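March, trial week two

Up at 6, coffee, straight back to the Jiltov kit. Review is due to Stovik by the end of the month and I have maybe half of what I need. Writing this between runs so it will be choppy.

Quick recap for myself, because last night's notes are a mess. Kit is the two-arm home package from Jiltov, sold here through Nadevico. Price on the quote is 1,720 a month with a 970 setup fee. That gets you the arms, head and wrist cameras, the Oravec software and phone support till 8 pm. Does NOT get you spare fingertips. Asked twice. Still no price on those.

Setup took most of a morning the first time, under an hour now. Calibration is the dull part. You touch each tip to the pad, wait for the beep, repeat. Left arm wanted it again today, right arm was happy.

Hard goods last week went fine, wrote all that up. This week is soft stuff, the part I care about. Nadevico's brochure says "handles everyday textiles" and leaves it there. So, blanket. The teal one, and the cream leather sofa for a target. Goal is a tidy fold on the seat, both arms working together.
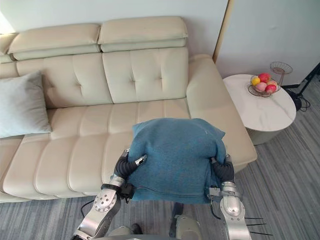 Notes from the blanket runs

Plan is 20 runs a day until I hit 100. Did not make 20 today. Lunch, then a call from the Nadevico office about the invoice, then the software wanted an update and sat at the same spot on the bar for ages.

What I liked -- the two arms don't fight each other. Last kit I reviewed would tug a towel like two dogs. On this one you set a lead arm and the other one follows, with a bit of give. Give is adjustable, three levels, I stayed on the middle one all day. Should try the low one tomorow.

What I didn't like: the menus. Why is grip force under "Session" and grip width under "Tools"? Had to look it up every single time. Also the fan noise. Also the manual, which has two page 14s.

Fingertips are small for cloth. Worried about this before it even arrived. With a box you've got flat sides to close on, with fleecy stuff you have to push in and gather some up before there is anything to hold. The wrist view helps alot there, much better than the head view for judging how deep you are. I'd pay for the wrist cameras as an add-on if they weren't already in the bundle.

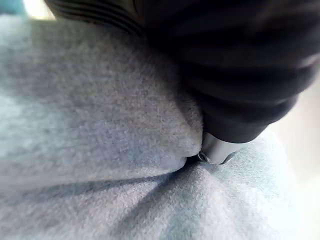 Force set at 4 for most of the afternoon. Tried 6 after lunch and went back, didn't like how hard it was closing. Manual suggests 5 for "bedding" and says zero about throws or knits. Put that in the review as a complaint, a polite one.

Would I tell a reader to get it? Leaning yes for a lab or a small studio, no for somebody who just wants the laundry done. At that monthly price you'd want to be using it daily. Ask Jiltov if there is a short lease.

To do tomorow: low give setting, finish the runs, bath towel if there's time, email about fingertips AGAIN. Back up the logs before the update eats them. Buy milk.

Quarter to eleven, bed.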